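4. Recording a cube session

I wrote this section after my first 23 runs on the Menness setup, so it covers the stuff I kept forgetting.

1. Put the cube near the middle of the table, inside the taped area.
2. Bring both arms in over the table and open the hands. 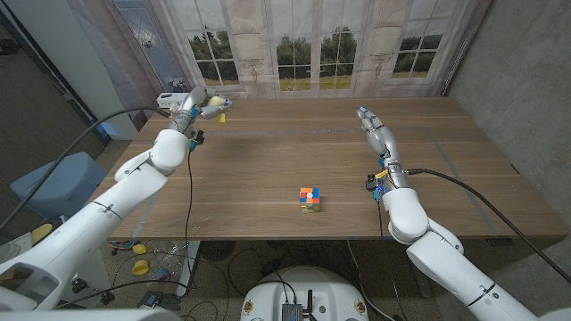
The head view comes first, then the wrist view.

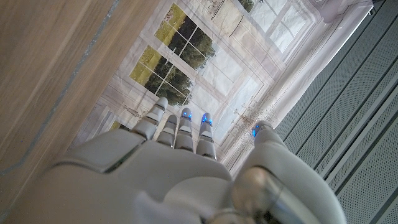

Do I have to solve the cube between runs?
You can leave it scrambled — the Faltum method only scores the grasp and the turn, and it ignores the colors.

3. Start both recordings before you move a finger. I trim the quiet part later.
4. Stop at 204 seconds, even if you're mid-turn.

Note: save each run under its own number.

Caution: keep your hands off the table until both arms are parked!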